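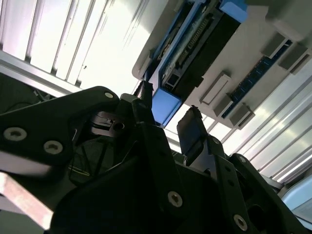 黒いグリッパーの指先と青い枠のモジュール

Plonenで作ったゲームが途中から重くなります

スニタ・ラナ

小学生の娘が、ブロックを並べて作るエディタ「Plonen」に夢中です! いま作っているのは、流れ星をよけながら子ぎつねを月まで運ぶゲームで、来月アスゲートの子どもプログラミングクラブの発表会に出すと張り切っています。絵も音も全部自分で用意していて、親ばかですが、本当に楽しいんです。

困っているのは、得点が700を超えるあたりから動きがカクカクしてくることです。最初はとてもなめらかなのに、1000点まで行くと子ぎつねがジャンプの途中で止まったようになります。星は「コピーを作る」ブロックで増やしていて、画面の下まで落ちたら「かくす」を使っています。星の数を減らすと軽くなるのですが、娘は「たくさん降ってくるのがいいの!」と言って譲りません。見た目をあまり変えずに軽くする方法はあるでしょうか。私はプログラミングがさっぱりなので、娘と一緒に読める説明だとうれしいです。

2021年3月28日

Yi-an Moon

子ぎつねと月、すてきですね! 遊んでみたいです!

たぶん原因は「かくす」のところです。かくした星は見えなくなるだけで、コピーはちゃんと残っています。だから長く遊ぶほど、見えない星がどんどんたまって、その全部が「子ぎつねに当たったかな?」と調べ続けているんです。画面の下に着いたときのブロックを「かくす」から「このコピーを消す」に替えてみてください。娘さんには「お片づけしないおもちゃが床にいっぱい」と話すと、すぐわかってくれると思います(うちのクラブの子たちはこれで大笑いしました)。

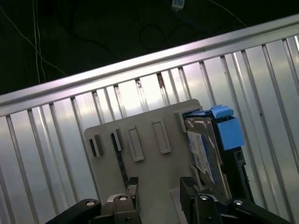 それから、星が今いくつあるのか数字で見えるようにすると、すごくおもしろいですよ。変数「星の数」を作って、コピーができたら1を足し、消す直前に1を引きます。順番に気をつけてくださいね。「消す」を先に置くと、その下のブロックは動かないので、数字が増える一方になります。私も最初にこれをやって、夜中まで悩みました……。

数が見えたら、上限も決められます。「もし星の数が100より小さいなら、コピーを作る」としておけば、たっぷり降っている感じはそのままで、増えすぎることはありません。100でまだ重いパソコンなら、そこから少しずつ下げて、娘さんが納得できる数を一緒に探してみてください。こういう調整の時間が、ゲーム作りでいちばんわくわくするところだと私は思っています!

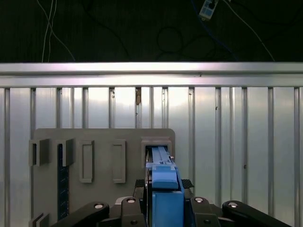

もう一つだけ。当たり判定は、星が子ぎつねの高さより上にいる間はしなくても大丈夫です。「もしy座標が子ぎつねのy座標+40より小さいなら」で囲んで、その中に判定を入れると、調べる回数がぐっと減ります。40は星の大きさに合わせて変えてください。ジャンプが高いゲームだと少し大きめがいいかもしれません。

オリッツ

背景の絵が大きすぎるのかも。うちの息子のはそれで直りました。小さい画像にしたら一発です! 星のほうはよくわかりません。発表会がんばって!

ティワリ

Yi-an Moonさんの方法に賛成です。追加で、背景に小さな星をちりばめて描いておくのもおすすめ! 動かない星は絵の一部なので、いくつ描いても当たり判定は増えません。手前を動く星と色を少し変えると奥行きが出て、夜空がとてもにぎやかになります。うちの教室でも大人気の描き方です。

あと、直す前に必ず別の名前で保存を。私は165個のブロックを組んだ作品に上書きして、泣きそうになったことがあります。「きつね2」でも「きつね3」でもいいので、動いていた版を残しておくと、思いきっていろいろ試せますよ!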